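How a Robot Learns to Reach for a Basket
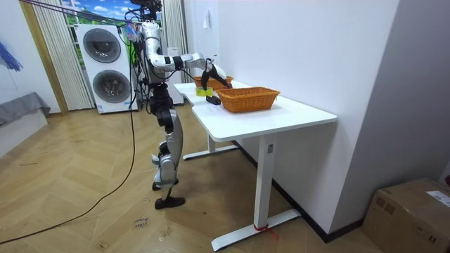
Reading time: 6 minutes

Have you ever watched a baby try to pick up a spoon? The hand goes out, misses, waves in the air for a bit, bumps the table, and tries again. You did exactly the same thing once, and you have probably forgotten all of it. Robots have to go through something very like that, and the people who build them get to watch every wobbly minute. I think that makes it one of the nicest jobs in the world, though it can be slow!

The robot on this page is called Iven. Iven lives at Skelluvano, a shared workshop where people rent a bit of floor and a bit of time to build things they couldn't fit at home – canoes, puppets, a very large clock, and one tall robot. The room Iven uses has a bed in it and a washing machine and dryer, one stacked on top of the other, so it feels more like an apartment than a workshop. Iven is meant to help around the house one day, so a room like that is a good place to practice.

Bones, joints and shiny covers

Let's start with the legs, as most visitors do. The white parts on Iven's shins and thighs are covers, a bit like the shin guards you wear for soccer. The black parts at the knees are where the movement happens. Inside a joint like that is a motor, and a motor with its gears and sensors all packed together is called an actuator (say it "AK-choo-ay-ter"). Your knee bends when muscles pull on your bones. Iven's knee bends when an actuator turns.

The arm works the same way. There is an upper arm and a forearm, both white, and black modules at the elbow and the wrist. Try this now, while you're sitting there: reach out for something on the table and go slowly. Feel how your shoulder starts, then your elbow opens, then your wrist tips to get your fingers pointing the right way. You never had to think about the order. Somebody had to work it out for Iven, and at our workshop that somebody was Nazar Zinchenko, who spent most of June on the elbow alone.

Two fingers are plenty

At the end of the arm is a gripper. It has two fingers, so it can pinch, and pinching is enough for a surprising number of jobs. Put your thumb and first finger together like a crab claw and see what you can pick up. A pencil is easy, and so is a sock. A marble is quite tricky, and a full glass of water is a bad idea (please don't try that one over the carpet).

We practice with baskets for a good reason. A wicker basket has a rim to pinch, it's light, and if it gets dropped it just bounces a little. Iven has two of them on the white desk, a larger one and a smaller one. The small one is at the far end, where the arm has to stretch out over the tabletop and point the fingers down. Far away is harder than close up, for a robot just as for you. Hold a heavy book against your chest, then hold it out with your arm straight, and you'll soon feel the difference in your shoulder.

How does it know where the basket is?

Up at the top, where you would have a face, Iven has a dark bunch of sensors and cables. A sensor is any part that notices something. Your eyes notice light, your skin notices heat and touch, and your ears notice your name being called at bedtime, or at least they ought to.

But noticing isn't the same as understanding. A program has to take what the sensors report and decide which bits of it are basket and which bits are desk. Our program is called Stusance. To help it learn, we collected 3,629 pictures of baskets, near and far, in bright light and in gloomy light, the right way up and upside down. The first 500 were all taken on the same sunny morning, and Stusance came away believing that every basket has a shadow on its left side. When the clouds came over it couldn't find a basket at all. We had to go back and take a lot of gloomy ones.

Standing still is hard work

Look at Iven's feet. One is a little in front of the other. Now stand up, put your own feet side by side, close together, and lean forward with one arm stretched out. You'll feel your toes grab at the floor. Then move one foot a step ahead and lean again. It's easier, isn't it? An arm weighs quite a lot, and when it goes out in front it tries to pull the rest of you along. With staggered feet, there is more floor underneath you from front to back, so you can lean farther before you tip.

Your body keeps its balance with help from tiny parts deep inside your ears. Iven has a program for it, called Skoryk, which checks 1,000 times every second whether the robot is starting to tip. If it is, Skoryk gives a small push at the ankles or the knees to bring it back.

All those cables

Iven has black cables coming down from the head and body, and a long one going up across the room toward the ceiling. The long one is called a tether. Astronauts use tethers on spacewalks, and dogs have a sort of tether too, although we call it a leash.

Cables carry things. Some carry electricity and some carry messages, and a robot being built needs plenty of both. They also get in everybody's way – I have hopped over the one on the floor more times than I can say – so the rule at Skelluvano is that you look down before you walk and you never, ever run. There's another rule about staying out of reach of the arm whenever the power is on, and grown-ups have to follow it as well.

Try it yourself: be the robot

You need a friend, a basket or bowl, and a scarf.

Tie the scarf gently over your own eyes. You are the robot. Your friend is the program.

Your friend puts the basket somewhere on a table and gives you one instruction at a time, such as "arm forward a little" or "open your fingers." You may only do exactly what you're told. If your friend says "grab it," stay still, as a robot doesn't know what "it" is.

See whether you can lift the basket in fewer than 40 instructions. Then swap places. Most people get cross with the robot the first time, and then they take their turn in the scarf and are much more patient afterward.

Words to keep

Actuator: a motor and its helpers, packed together to move a joint.
Gripper: a robot's hand, often with only two fingers.
Sensor: a part that notices something.
Tether: a long cable or line that keeps one thing joined to another.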